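Section 2: Planning what to buy

Before you order anything, sit down with a pencil and work out what the whole job needs. I went straight for the arm on my first build, and then found I'd no money left for a decent table.

1. Write down the one chore you want the robot to do. Mine was scooping a litter tray, which sounds easy until you price it up.

2. Get the gripper quote first. Ganum and Vasiliu both sell fingers that will bolt to the Fallosov wrist, but do ask whether the mounting plate is included – mine wasn't, and it was another £56.

3. Budget for the surroundings. I spent £858 on black fabric dividers, stands and the table, and I'd happily spend it again!
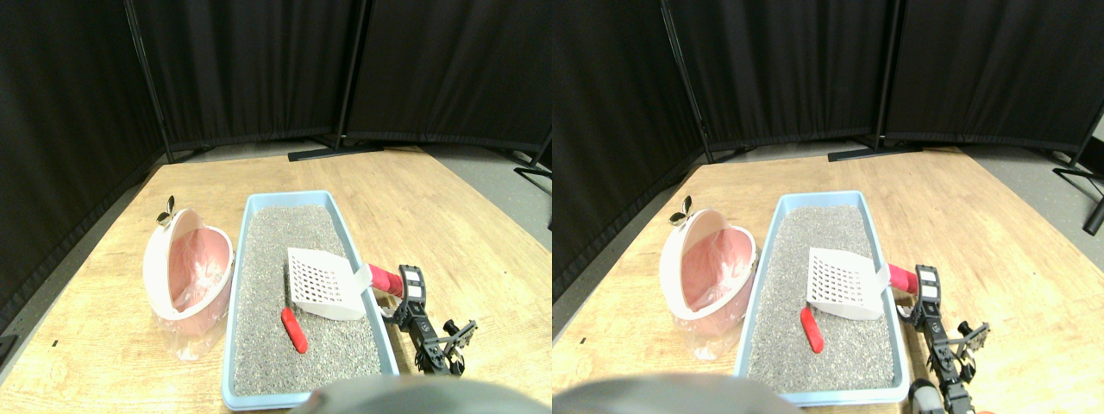
4. Buy the cheap bits in pairs. I keep 2 scoops and a spare tray on the shelf, plus plenty of liner bags (Rolville sell them in packs of 18).

Note: thin handles are harder to grip than thick ones, so take your scoop's measurements before you choose fingers.

Caution: check how far the arm reaches before you pick a table. Leave room for the elbow to swing, and keep the stop button where you can get at it.

5. Add up the lot and put a bit by for spares. Delivery slows right down in December – order well before then if you can.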